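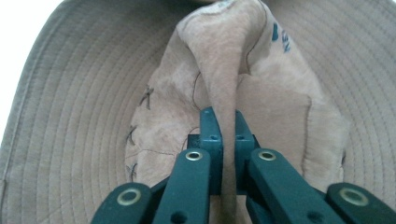 Narrow-finger head on a hand-held body, pinching a fold of cloth inside a bucket hat.

Jardine Hand-Held Linkage Gripper, narrow-finger head

By Torquil Cairns, 22nd July

The Jardine is a hand-held two-finger gripper for working out how a job should be gripped before you commit to a head for the arm. You hold it, you do the job with it, and you find out quite quickly whether two fingers of that width will cope. It uses the same finger fitting as our Lurkaver arm-mounted gripper, so a pair of fingers that suits you in the hand can be moved across to the arm without an adaptor.

This page covers the narrow-finger head. The wide-pad head has its own page, and the two are compared further down.

What it is for

Most of the people who buy the narrow head are handling cloth, bags, film or anything else that has no firm edge to take hold of. The fingers are slim enough to go down inside something and close on a fold without dragging the rest of it up. We use hats for a lot of our own trials. A bucket hat has a brim that bends out of the way and a crown that acts as a soft bowl, and a piece of cloth put into it makes an awkward target with no flat surface under it. The hat in the photograph has a stitched brim with rows running round it, and the cloth has small black crosses marked on it in ink.

Marking the cloth is worth doing if you plan to compare heads. Put a few crosses on with a fine pen, pick one to aim for, and you can see how far the fold comes up from where you meant it to. Printed fabric is fine for this too, as long as you can tell your marks from the print.

How it works

Squeezing the handle draws the linkage in and brings the two fingers together on either side of the centre line. The linkage arms are flat plates in dark teal with brass-coloured eyelets at the pivots. The fingers sit on a mounting block in the middle and stay upright and parallel as they close, so the tips and the roots meet the work at the same time. On a scissor tool where the jaws swing, the fold tends to get pushed forward out of the grip. That was the complaint we heard most about our older Wadano tool, and it was the main thing we set out to change.

There is no motor in the Jardine and no force limit. You feel what you are doing through the handle. Customers coming from a powered gripper sometimes squeeze far too hard for the first few tries – thin fabric needs very little.

Narrow head or wide head

We ran both heads through the same set of picks on the bench, with the same cloth put back into the same hat between attempts. There were 300 picks with each head. A pick was counted as good if one fold came up and stayed in the fingers while the tool was carried to a tray.

Narrow head: the better of the two on a single raised fold, and a good deal better when the cloth had bunched up and the fold was hemmed in at the sides. It was weaker on cloth lying flat, where there is nothing standing up to close on. You can get round this by touching down with the fingers slightly open and letting them gather the cloth as they close, but it takes practice and it is harder to repeat on an arm.

Wide head: better on flat cloth and on anything heavy, such as towelling or denim. It kept hold well once it had hold. In the hat it was clumsy. The pads caught the side of the crown on the way in, and on several picks the hat came up along with the cloth.

Neither head is good at separating two thin layers. If you need one sheet off a stack, look at the Jatavau suction cups instead.

Using it with a camera

A small camera can be clamped to the body behind the linkage, looking forward over the fingers. The linkage arms will take up the lower part of the view and the nearest parts will be soft if you focus on the fingertips, which is where you should focus. Set the camera so the pinch point is in the centre of the picture. If it is off to one side, recordings made with the hand tool will not line up with recordings made on the arm, and you will spend an afternoon finding out why.

The dark teal finish is matte. We changed to it after a light grey version gave bright patches under workshop lighting. It stands out well against pale and warm-coloured cloth. Against navy or black cloth it is harder to see, and for that work we can supply the fingers in white.

Fitting and care

The fingers are fixed with screws through the holes in their faces. Slacken them, slide the finger off the block, slide the new one on and tighten. Do not overtighten, as the thread is cut straight into the block. Close the tool gently after each change and check that the tips meet along their full height.

Wipe the arms with a dry cloth. The pivots do not need oil, and oil will end up on whatever you pick up. Lint does build up in the pivots if you work with fleece or towelling, and a soft brush gets it out. If an arm starts to feel loose at the pivot, send the tool back to us. The eyelets are pressed in and cannot be replaced at home.

Details

Part number: 2192
Finger travel, fully open to closed: 130 mm
Fingers supplied: one narrow pair, fitted
Spare finger pairs in the box: 2
Colour: dark teal, matte
Also fits: Lurkaver arm-mounted gripper
Does not fit: Wadano tools of any age

Availability

The narrow head is in stock. The wide head is between batches and we expect the next one in September. Orders for both heads together will be held and sent as one parcel unless you ask us to split them – there is a second postage charge if we do.

We can lend a Jardine to schools and small workshops for a fortnight. You pay the postage back. Please tell us what you will be picking up with it, so that we can put the right fingers in the box, and send a sample of the material if you can spare some.

Returns are accepted on unused tools. Fingers that have been cut, drilled or glued cannot come back.

Related items

Jardine wide-pad head
Jardine camera clamp
Narrow fingers, white, pair
Lurkaver arm-mounted gripper
Jatavau suction cup set
Wadano hand tool, spares only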